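Cable slack on two-arm cloth cells: what's your rule?

jiltlow_bench
We're rewriting the setup sheet for the Ostirberg cell. The draft says 400 mm of free cable at each wrist. Is that too much?

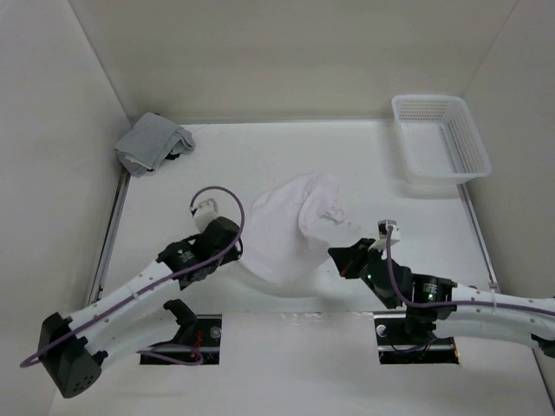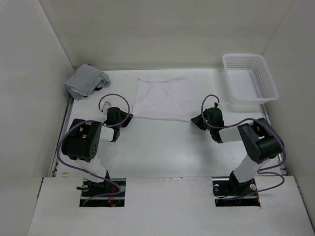
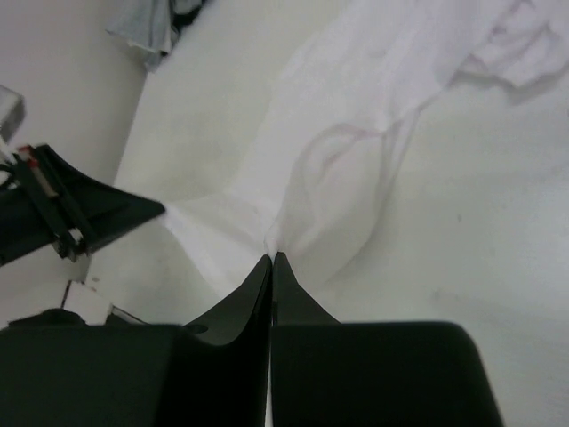
Posted by jiltlow_bench in Cells and Fixtures, 2 replies

sandu_k
Too much for me. The purple loops in the first two arch up over the wrists. We went down to 181 mm.

pegrail
Disagree. Short cable pulls at the connector. I'd keep the loop and add a second tie on the link. The Jadus sheet asks for a full slow sweep of both arms before any cloth goes in, and I'd copy that too.

jiltlow_bench
Sweep is going in. Still not sold on 181.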